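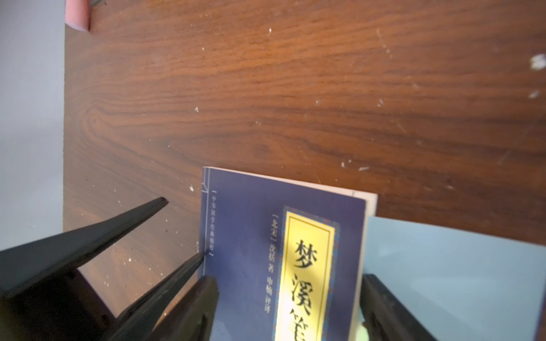 Handout 2: What belongs on a table?

Reading time: 10 minutes

Last session ended with Wael Cherkaoui's claim that a tidy table is one with nothing on it. I don't believe it, and I doubt he does. Anyone who works at a table needs things on it, and the question for this course is which things, and where they go when they aren't wanted.

Our case is a small one. There is a brown wood-grain table with pale walls behind it, and on it an artificial cherry tree in pink blossom, two toy garden tools, a lined mesh bin and some paper. There is also a paperback with a blue cover and a yellow title panel, from a series of Chinese classics. I chose it for being dull. Large messes are easy to have opinions about.

1. The bin

Most tidying guides tell you to put the bin out of sight. The Calwood method, which several of you have read, says under the table and nowhere else. I remain unconvinced. A bin under a table gets missed, and the paper ends up on the floor beside it. A bin standing on the table takes up a good corner, but people use it.
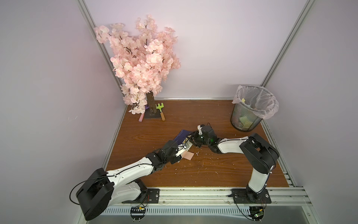
Whether it should be lined is a separate matter. Beatrice Lyimo argued in July that a liner in a paper bin is waste on top of waste. Fair enough if the bin only ever gets dry paper. Mine never has, and I'd like to meet the household whose bin does. Fold the edge of the bag well over the rim, or the first heavy item will drag it down.

Mesh has a drawback as well: you can see the crumpled paper through it. If you want a table that looks clear, a solid bin does more for you than an hour of straightening.

2. Ornaments

The tree is the hard one. Thirumalai Palaniappan wants it off. It spreads wide, it droops, and it serves no purpose that would get past his rule of "use or remove". I distrust that rule. People who follow it strictly tend to buy the same ornament again a year later. In a back corner the tree costs little, as long as its base stays clear.

That last condition is usually the one that fails. Small things collect round the foot of anything tall — here it is the toy tools, with a green rake among them. Are they part of the display, or were they simply put down there? Decide before you tidy, and write your decision down. 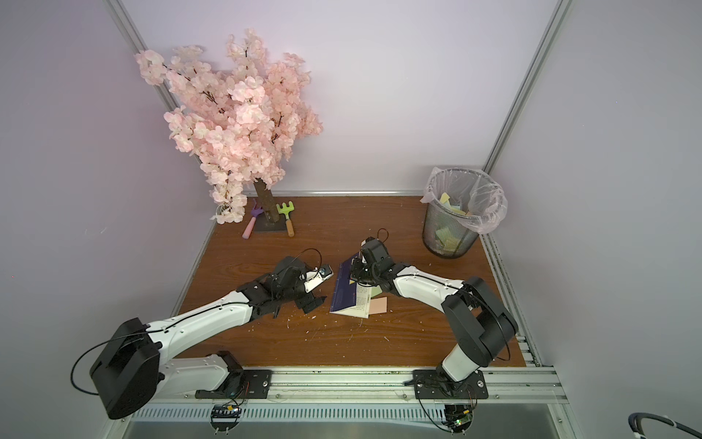

3. Books

The advice to "return the book to the shelf" assumes a shelf, and it assumes that reading has finished. Neither is safe. A book in use may stay in the middle of the table. Close it when you stop, lay it flat with the cover up, and keep it away from the bin. I have lost one paperback that way and don't intend to lose another.

Printed marks and chips in a tabletop are not dirt. Petro Sydorenko once spent most of a practical rubbing at a white fleck that was damage. Try a damp cloth, then leave it alone.

For next time

Choose one table you use daily. List what stays, what moves and what is thrown away, with a line on each. Bring the Eskola chapter on shared desks, and read it with some suspicion.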